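Appel à participation – étude sur les habitudes de rangement des fruits et légumes à domicile

Le bureau d'études Atberg recrute 152 foyers de l'agglomération de Milbridge pour une enquête sur la conservation des denrées fraîches. L'étude est dirigée par Rehema Athumani ; le traitement statistique est confié à Ozan Ağca.

Objet
L'enquête porte sur le lieu de stockage (réfrigérateur, cave, plan de travail), la durée de conservation avant consommation et la part jetée. Une première vague, conduite auprès de 247 foyers, reposait sur un questionnaire seul. Les masses déclarées s'y sont révélées peu exploitables ; la seconde vague prévoit donc des pesées.

Déroulement
Chaque foyer tient un carnet pendant 10 semaines à compter de février. Les entrées et les pertes sont pesées au gramme, par variété, avant épluchage. Deux visites à domicile sont prévues – l'une à l'installation, l'autre à la clôture. La balance est prêtée et doit être restituée lors de la seconde visite.

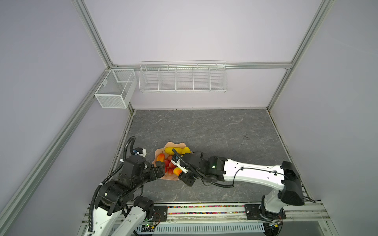
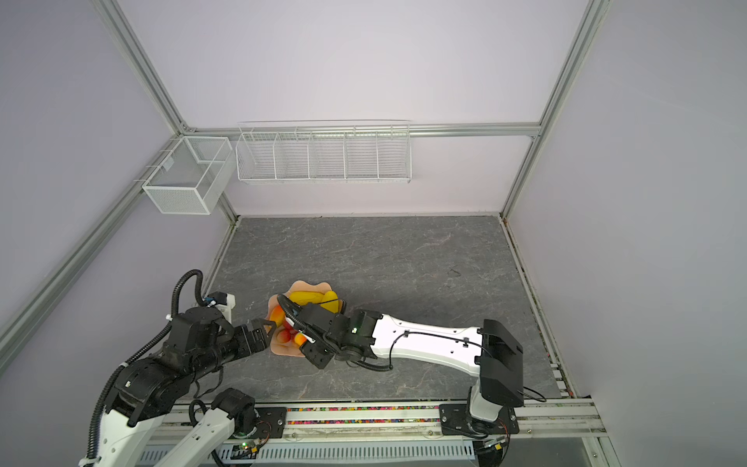

Paniers muraux blancs, vides, au-dessus d'un plan gris à motif marbré (ces deux vues).

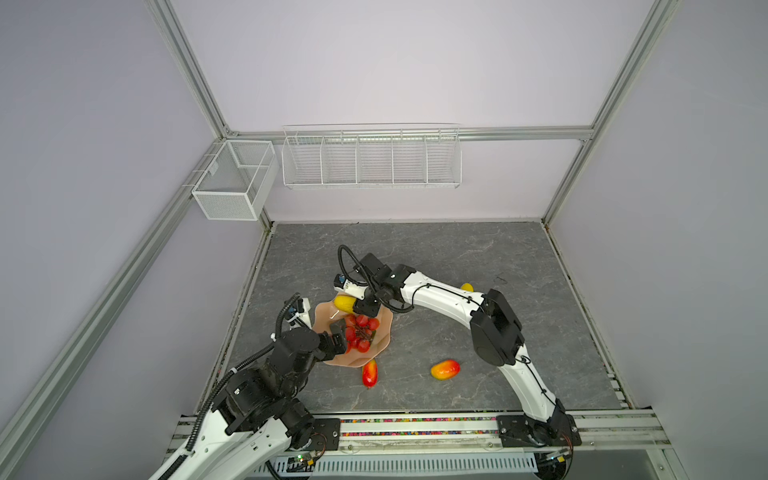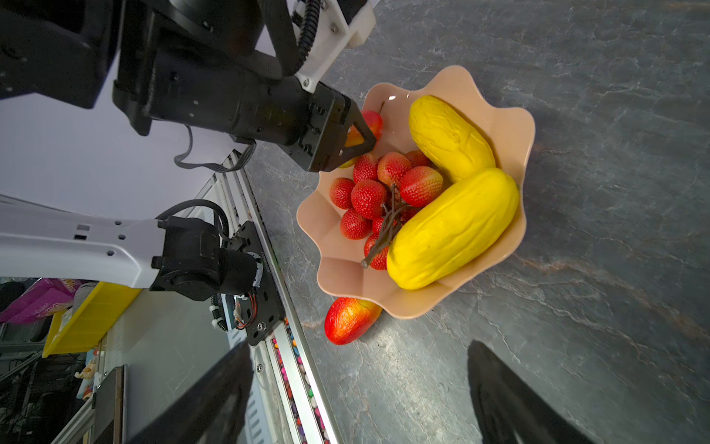
Conditions de participation
– Être majeur et résider dans l'agglomération pendant toute la durée de l'étude.
– Acheter des fruits ou légumes frais au moins une fois par semaine.
– Ne pas exercer d'activité dans la distribution alimentaire.
– Un seul carnet par foyer, tenu par la même personne du début à la fin.
Les foyers disposant d'un potager sont admis. Les récoltes sont alors consignées sur une feuille séparée.

Indemnisation
Un bon d'achat est remis à la clôture, sous réserve d'un carnet rempli à 80 % au minimum. Les frais de déplacement pour la réunion d'information sont remboursés sur justificatif.

Données personnelles
Les carnets sont pseudonymisés à réception. La table de correspondance est conservée par Müzeyyen Sönmez et détruite après la clôture de l'étude. Le retrait est possible à tout moment, sans motif à fournir.

Candidature
Le formulaire est à retourner avant le 9 janvier à l'accueil d'Atberg, à l'attention d'Umut Coşkun. Préciser la composition du foyer, le type de logement et les modes de stockage utilisés. Les dossiers incomplets ne sont pas relancés.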